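Industrial Equipment Fundamentals
Unit 5 Handout: Sizing and Caring for a Process Water Chiller

Read this before the lab session. Bring a calculator and the blank log sheet from Unit 4.

1. What the chiller does

A process chiller removes heat from a machine and rejects it somewhere else, usually to the air in the room or to a cooling tower. The water loop carries the heat. The refrigerant loop moves it. The two loops meet in the evaporator and never mix.

Most plants that call us about a chiller fault have a water loop problem. Check flow before you check refrigerant.

2. Main parts

Compressor. Raises the pressure and temperature of the refrigerant vapor.
Condenser. Gives up heat to air or tower water. Vapor turns back to liquid.
Expansion valve. Drops the pressure ahead of the evaporator.
Evaporator. Takes heat out of the process water.
Pump and tank. Keep the process water moving and give the system some reserve.

The Joruteck unit in the lab has the pump and tank inside the cabinet. The older Cokilier has them on a separate skid, so the piping is easier to follow. We will trace the Cokilier first.
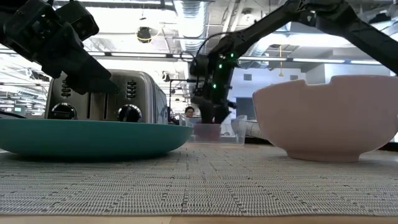 3. Working out the load

For plain water in US units:

Load (BTU per hour) = 500 x flow (gallons per minute) x temperature difference (degrees F)

The 500 comes from the weight of a gallon of water, 60 minutes in an hour, and a specific heat of 1. If the loop has glycol in it, the number is lower and you must use the supplier's table.

Worked problem. A molding line at the Tsikata plant runs 13 gallons per minute. Water leaves the chiller at 55 F and comes back at 65 F.

500 x 13 x 10 = 65,000 BTU per hour

One ton of refrigeration is 12,000 BTU per hour, so the load is 5.4 tons. Add 20 percent for margin and you get 6.5 tons. Pick the next standard size up. Do not go much larger than that. An oversized chiller starts and stops too often, and short cycling is hard on the compressor.

4. Placement

Air-cooled units need open space on the intake and discharge sides. Follow the clearance on the data plate. Hot discharge air must not circle back to the intake. If the room has no way to get rid of the heat, the room warms up and capacity falls.

Keep pipe runs short. Put an isolation valve on each side of the unit and a strainer on the return line.

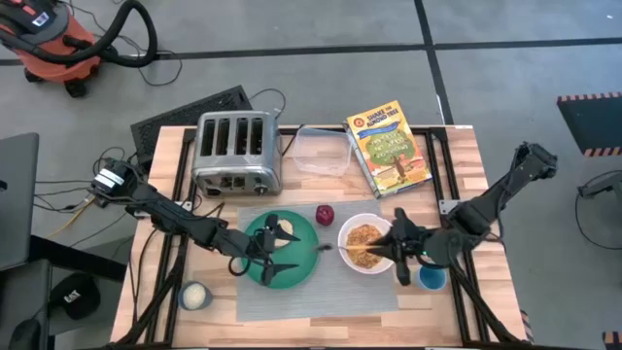 5. Routine care

Daily: read supply and return temperature, pump pressure, and tank level. Write them down even when nothing has changed.

Weekly: look over the condenser fins and clean the air filter if one is fitted.

Monthly: open and rinse the strainer. Check glycol strength with a refractometer.

Yearly: have a certified technician check the refrigerant charge and electrical connections.

The hour meter on the Joruteck read 2,301 at the last service. The Cokilier read 671, but its meter has been replaced, so do not use that figure for service planning.

6. Common faults

Low flow alarm: dirty strainer, closed valve, low tank, worn pump.
High pressure alarm: dirty condenser, failed fan, hot room.
Freeze alarm: low flow, setpoint too low, weak glycol.
Water too warm with no alarm: load has grown past the unit's capacity. Repeat the calculation in section 3.

7. Before the lab

Do problems 1 through 4 on the Endus worksheet. Show units on every line. Problem 2 uses glycol, so look up the correct factor first. Safety glasses are required, and lockout tags stay on until the instructor removes them.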